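Search the notebook Go
All entries

February 3, 2019

Bowl task, second collection block. Arm on the Gurnik controller, teleoperated by me, Uthai Intarasuk checking episodes as they landed on disk. Target for the block was 80 usable demonstrations. We stopped at 60.

Task definition unchanged: bring the open gripper in over the table, pick the small round piece out of the white bowl, set it down clear of the bowl, return to start. Start pose jittered by hand each time. Bowl moved between episodes but always within reach of the wrist camera at the start pose.

Main loss was bad grasps at the bowl wall. If the piece lies near the side, one finger meets the slope before the other is low enough and the grasp closes high. I kept the recoveries where the second attempt was clean and threw out the rest. Uthai wants the recoveries tagged separately so they can be weighted down later. Agreed, tag is "retry" in the Fuvero index.

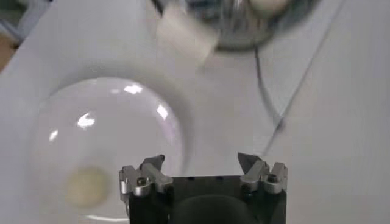

Wrist view, fingers open, piece in the bowl to the left of the gripper.

Glare is the other problem. The bowl is glossy and the overhead light gives several hard highlights inside it, close to saturated. The piece is pale, so contrast against the bowl is poor to begin with. On the last training run the policy went for a highlight twice. Exposure was on auto then; now locked, and gain fixed. Do not touch it between blocks or the old and new episodes will not match.

Motion blur at the far side of the view is acceptable. Near the fingers it is not. I slowed the approach and the frames at closing are usable.

Cables on the table: leave them where they lie. They are in every episode so far and I would rather keep the background consistent until we vary it on purpose.

Running total after today is 809 episodes across all bowl variants. Copied to the Sombatkul drive, checksum run, 2 files failed and were copied again. Both fine the second time.

To do:
- finger screws, check torque before next block
- matt bowl, same diameter, for comparison
- Plosix export still drops the last gripper state – write a test for it
- full retrain in May, not before

Comments (3)

uthai.i: Retry tags done up to episode 790. The rest tomorrow.

bench2: Is the gripper width logged as commanded or measured?

uthai.i: Measured. Commanded is in the older blocks only, see the readme.

Contact the lab | © 2019 Workshop notebook | Back to top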